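Trerkness Hardcover Notebook, Lined - Review After Filling Two of Them

Posted 5/20/25 by Elvira Tello
Filed under: Paper, Desk

I finished my second Trerkness in April and ordered a third, so this is a review from someone who paid for all of them and plans to keep using them. I have complaints too, and one of them is big enough that some of you should buy something else.

The notebook costs $20 at the shop where I get mine. It has 200 numbered pages, a hard cover in a cloth-feel material, one ribbon, an elastic band and a pocket inside the back cover. It comes in dark green, gray and a brick red. I have had the green and the gray. The size is a little wider than a standard A5, enough that it won't fit in a sleeve or cover made for A5. If you own a leather cover you like, measure it first.

I use a notebook for work every day. I do estimates for a small flooring company, and most of what I write down is room measurements, phone numbers, what the customer said they wanted, and what they said they wanted when I called back. I also keep a running list of things to do on the left-hand page. I write small and press fairly hard. I mention all this so you can judge whether my use is anything like yours. I don't draw, and I don't do the kind of decorated planner pages you see online.

Paper

The paper is off-white, smooth, and on the thick side for a notebook at this price. A ballpoint leaves a dent you can feel on the other side but nothing you can see. Gel pens dry at a normal speed. Fountain pens are where it gets more complicated, and I spent more time on them than I expected to.

With a fine nib and an ordinary blue or black ink, there is no bleed and very little feathering. I can use both sides of every page. With a broad nib you will see the writing from the back, and on three or four pages in the first book I got actual dots coming through where I stopped to think with the pen resting on the paper. Wet inks take a while to dry. I'm right-handed and it wasn't a problem for me, but Dagmar Polák, who sits across from me and is left-handed, borrowed a few sheets from the back and smeared every line. She went back to pencil, which the paper takes very well. It erases clean and doesn't go shiny.
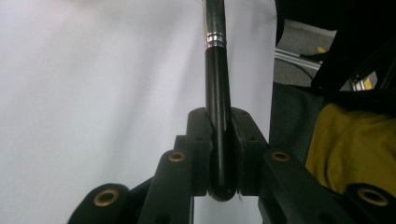
Highlighters are fine if you let the ink set first. Permanent markers go straight through, as they do on nearly everything, so I keep a separate pad for those.

The ruling is gray and a bit lighter than I would choose. In daylight I see it without trouble. In the van at six in the morning in January I was guessing at it. The line spacing is 7 mm by my ruler, which suits me. People with large handwriting may want the blank version and a guide sheet.

One oddity: the two sides of the sheet don't feel quite the same. The right-hand pages are slick and the left-hand pages have a slight drag. I noticed it in the first week and then stopped noticing. In the gray one the difference was smaller, so it may come down to the batch.

Binding

This is the best thing about it. The pages are sewn in sections and the book opens flat from the first week. I can put it on a customer's kitchen counter, open it to page 2 or page 190, and it stays open while I hold the tape with both hands. My old Sitatex never did that. I used to keep a binder clip on it and lose the clip.

Nothing has come loose in either book. The first spent most of a year in the door pocket of the van and was dropped on concrete at least twice. One corner is crushed. The spine is creased but the sections are all tight. I tried pulling a page out on purpose at the end, when the book was full, and it tore before the thread gave.

The downside of sewn sections is that you can't take a page out neatly. The last sheets are supposed to be perforated for this, and they are, but the perforations are weak. Two of mine came off by themselves in the pocket of my bag. There should be either fewer of them or better ones. I would rather have the pages.

Cover

The cover material looks good for a few months. After that it starts to pick up a shine wherever your hand goes, and on the green one the edges wore to a pale line along the bottom. It wipes clean with a damp cloth. Grout dust stays in the weave no matter what you do, though I accept that most buyers won't have that problem.

The elastic is the weak part of the whole product. On the green notebook it was loose by the middle of the book and useless by the end. On the gray it has held better, but it has gone wavy and doesn't lie flat. I asked Trerkness about it through the contact form on their site and got a reply from someone named Iveta Kratochvíl, who was polite and said the elastic had been changed to a wider one for the newer colors. She offered to send me a replacement notebook, which I turned down, as mine was already full. I don't know yet if the wider one is any better. The one I just ordered is the brick red, so I'll find out.

The ribbon is fine. The end frays unless you seal it. I used a lighter and it took two seconds.

The pocket is glued paper with cloth at the sides. It holds receipts and a few business cards. Put more than that in and the back cover bows out and the book won't sit level on a table.

Page numbers and index

The pages are numbered in the bottom outside corner in small gray type. There are two sheets at the front for an index. I didn't think I would use the index and now I would not buy a notebook without one. When somebody calls in March about a hallway I measured in October, I can find it while they're still talking. The index lines are too short for a full street address, so I write the last name and the room.

I would like more index space. By the last third of each book I was out of lines and writing in the margin.

Compared with others

The Sitatex I used before is cheaper and has thinner paper. It's a reasonable notebook if you only use ballpoint and don't care if it lies flat. The elastic on that one lasted longer than the Trerkness elastic, for whatever that is worth. There are no page numbers.

Matěj Doležal at our supplier's office swears by the Bumon, and lent me one for a month. The paper in the Bumon is clearly better. I couldn't make it bleed with anything I had on the desk, and the ruling is darker. It's also heavier and costs a good deal more, and the cover is soft, so you can't write in it standing up. I do half my writing standing up. At a desk all day, I would probably pay for the Bumon.

I also tried a Jelínek, the spiral one. I don't get along with spirals. The wire catches on everything in my bag, and the left-hand page is awkward to write on near the coil. The paper was good. My husband has it now and uses it for the garden.

Price

When I bought the first one I thought it was too much for a notebook. I went through a lot of drugstore notebooks before that, and I never had one survive a full season in the van. One Trerkness lasts me eight or nine months. I'm comfortable with that. The shop does a lower price if you order 50 at once, which is no use to me, but our office manager is considering it for the crews. I told her to get the blank ones, as the guys mostly sketch floor plans. I also told her to wait until I've had the new elastic for a few weeks.

Who should get it

If you write on the go, need a book that opens flat, and use ballpoint, gel, pencil or a fine fountain pen, I think it's a good buy. If you use broad nibs or very wet ink, or you're left-handed and like fountain pens, try the Bumon. If you want to tear pages out often, get a pad.

What I'd change: stronger elastic, darker lines, a longer index, and no perforated sheets.

Score: four out of five. It would be four and a half with an elastic that lasted as long as the pages.

Update on shipping, as two readers asked after my last notebook post: mine came in a padded envelope with no box. The gray one arrived with a bent corner. The others were fine. If it's a gift, I'd pay extra for the box.

Comments (3)

Vratislav Charvát
Same experience with the elastic. I cut mine off and use a wide rubber band from the post office. Did you try the dotted one? The dots are even lighter than the lines.

Elvira Tello
I haven't. If the dots are lighter than my lines I don't think I'd see them at all.

Vratislav Charvát
You wouldn't. I ended up treating it as a blank one.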